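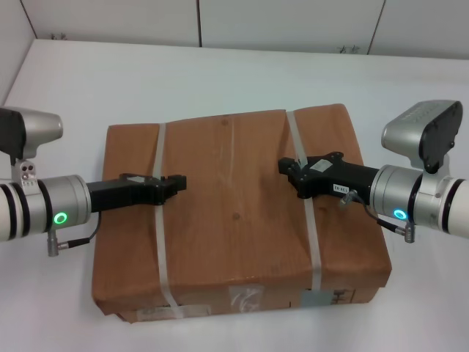

Home | Notes | Cell log | Parts | About

Strapped box cell: maintenance notes

2018-04-10

I have been keeping the two-arm cell at Nurnedton running since January. Most of what I know about it is in a paper notebook with grease on it, so I am moving the useful parts here. The job is simple to state: two arms, one on each side of the table, handle cardboard boxes with packing straps on them. The software is called Lamov and was written in-house. I don't maintain Lamov. I maintain everything it is bolted to.

Cables first

The cables cause more stops than anything else. Each arm has a plug under the wrist and a thin cable running up from it toward the gripper. When the wrist rolls, the cable takes up the slack, and when the slack is gone the load goes into the connector. We had an intermittent gripper fault for most of a week. It showed up only with the wrist rolled past a certain point, and it cleared as soon as anyone moved the arm by hand to look at it.

The fix was to reroute the cable with a longer free loop and check it at both ends of the roll range before securing anything. Do this at slow speed with a hand near the stop. A loop that looks generous at the home pose can be tight over the far side of the table.

I also check the threaded collar on the plug at every service. It should be finger tight plus a little. If it turns freely, reseat the plug and cycle the gripper 20 times before going further.

Fingertips

The fingertips are plain square-ended blocks. They work on cardboard until dust builds up on the faces, and then grip drops off gradually enough that it gets blamed on the software. I wipe them with a lint-free cloth and isopropyl alcohol at the start of a shift. The current set went on at cycle 2,087 and was still within limits at cycle 3,632, when I last measured it. The set before that was replaced early after one tip chipped against the table. The table was fine.

After changing tips, reset the closed position on each gripper separately. The two do not read the same at full close, and copying the value from one to the other gives you a gripper that reports holding a box when it has nothing.

Camera brackets

There is a camera on a bracket above each wrist. The bracket screws loosen. I put a paint line across each screw head and onto the bracket, so a turned screw is obvious from outside the cell. If a line is broken, tightening the screw is only half the job. The camera has moved, and the hand-eye calibration has to be run again.

Calibration is 113 poses per arm with the target plate taped to the table. I tried cutting it down and the error near the table corners got worse, so it stays at 113. Run one arm at a time and park the other well back. When both are done, bring the two grippers to the same point over the middle of the table and look at the gap. If the arms disagree, I recheck the base bolts before I touch any numbers.

Straps

The straps are the reason the cell needs more clearance than a plain box would. A fingertip that comes down beside a strap can slide under it, and on the way up it takes the strap along. I raised the approach height and limited the closing force near the box surface. That added time to each cycle and nobody upstream has complained.

Box condition matters too. We reuse the same boxes until they go soft. A soft top panel sags under light contact and the force reading arrives late. The worn corners are less of a problem than I expected. Old tape and labels are worse, especially shiny tape, which gives the depth reading trouble when the overhead light is on full. I keep the light at the lower setting.

Stops

The log has 229 protective stops since January. Sorted by cause, the largest group is cable and connector, then force limit on the approach, then a handful I could not explain. The unexplained ones are all on one arm. I have swapped the gripper cable on it and have a spare joint cable on order from Zariņš, where we get most of our small parts.

Still open: the table needs shimming at one leg, and the Narkeo air filter is due for replacement. I'll update the connector section when the new cable is in.

Contact | Copyright 2018 | Back to top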